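In Defense of the Utensil Carousel

I have lost the drawer argument in my own house so many times that I'm taking it to the internet. My position is that spatulas should hang. They should hang in the open, on a stand, on the counter, next to the stove, where a person with an egg going can grab one without looking. The other side believes in drawers. The other side also once spent a whole pancake trying to get our drawer open, with a potato masher wedged up against the top of it, and I would like that entered into the record.

I came to this late. For years I was a drawer person myself, mostly because my mother was, and because the kitchen in our old apartment on Jacobs Street had exactly one drawer and you didn't get to have opinions about it. Everything went in. Whisk, tongs, can opener, the corn holders, a meat thermometer that had been dead since we moved in. You reached in and felt around and hoped (I have a small scar from the peeler!).

Then we moved to Watia, into a kitchen with six drawers, and do you know what happened? We filled six drawers. I could not find the ladle in any of them. I bought a second ladle. I found the first ladle the same evening. 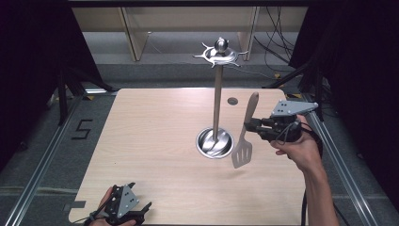
My conversion happened at the thrift store in Cuseson, where somebody had put a utensil carousel on the shelf with the fondue pots for 3 dollars. I wasn't looking for one. I think I'd always filed them with bread boxes and those wooden mug trees, stuff from a wedding registry of a certain era. But I liked how unashamed it was. A lot of kitchen gear now is trying hard to vanish into the wall, and a silver stand with curved, spiky hooks fanning out around a little polished ball at the top is not trying to vanish anywhere. It looks like it belongs to a very small duke. I carried it around the store for a bit, pretending to think about it, and then I bought it and a fondue pot.

The case against is easy to make, and I've heard all of it over dinner. It takes up counter. It gets greasy if it's too near the burners, and it does, I won't lie to you, I wipe ours down every couple of weeks and it's never a pleasant surprise. If you hang the heavy ladle on one side and nothing across from it, some of these stands will lean like they've had a long night. And anything you hang is on display, which means the melted spatula is on display, and you have to decide whether you're a person who owns a melted spatula.

That last one is the best thing about it, if you ask me. A drawer lets you keep everything. A carousel has only so many hooks, so you have to pick, and picking is when you learn what you cook with. For us it was the slotted turner with the wooden handle, the big spoon, the ladle (the first ladle), the tongs, and a whisk I had to fight for. The rest went in a box in the hall closet with the month written on it, January, and by summer I'd gone into that box exactly once, for the masher.

People will tell you to get a crock. I've tried the crock. You stick everything in it handle down and it's a bouquet for a week, and then the whisk gets tangled in the tongs and you pull out all of it at once with one hand while the other hand is holding a hot pan. Also there is a layer of something at the bottom of every crock and I don't want to talk about it.

The wall rail I respect. If I owned a drill and trusted myself with tile, I might have a wall rail. Grurlow, the hardware place out by the highway, has a nice plain one, and I've stood in front of it more than once. But you can't move a rail to the other side of the stove when company comes, and you can't bring it out to the patio table for a cookout, and I've done both of those with the stand, utensils swinging, everybody ducking.

So mine stays by the stove, and the drawers can have the corn holders.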